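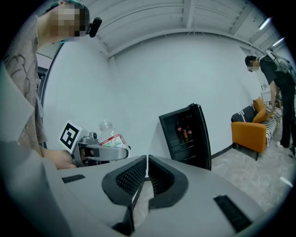 2 min read

July 15, 2023

When we moved our little office to Pumudstead in February, the first thing everybody asked was where to put the coffee machine. I was asking where to put the cold drinks. I grew up in a place where in summer you offer a guest cold water before you ask his name, so for me this is a serious question.

We have now a small black fridge with a glass door, against the white wall, and I want to write a little about it, as I learned more than I expected from such a small thing.

First, the glass door. I was against it. I thought it is only for shops and hotels. But with a glass door you see what is inside before you open, and so you don't stand there with the door open thinking about what you want. At home I do this every evening and my fridge is complaining with a noise.

Second, the shelves. Ours came from Releck, used, and I paid 600 for it in our money, delivery included. The upper shelf is the one everybody looks at. If I put there the bottles with the red labels, these are finished first. The shelves below can stay dark and forgotten for a long time. So when I want that people drink more water, I should put the water on top – simple, but it took me weeks to understand it.

Now the water. I buy the small clear bottles with the white label, for visitors mostly. I know, plastic is not nice. I have a plan to change to glass bottles from Raptis, which they take back empty, but the smallest order is 700 bottles and I have no place for so many. We are 4 persons in the office! Maybe I can share an order with the neighbors on our floor. If somebody in Pumudstead reads this and has the same problem, please write to me.

Some small rules I made for myself. Leave a space behind the fridge, so the warm air can go out. Don't fill it all on the same morning, or the drinks are still warm at lunch. Put the new bottles in the back and pull the old ones forward. And look at the door after a busy hour, for it is light and does not always go back by itself. I found it open a little more than once, and after that the glass is wet and the floor too. I ordered a new rubber seal from Clulik and it should arrive in 10 days – I will see if it helps.

One question is still open for me: the orange-red drinks. I don't like them, too sweet, but each time I leave them off my shopping list, somebody is sad in front of the glass. So I continue to buy them. For next month I want to try cold tea in a big jug, if I find one that is low enough for the middle shelf.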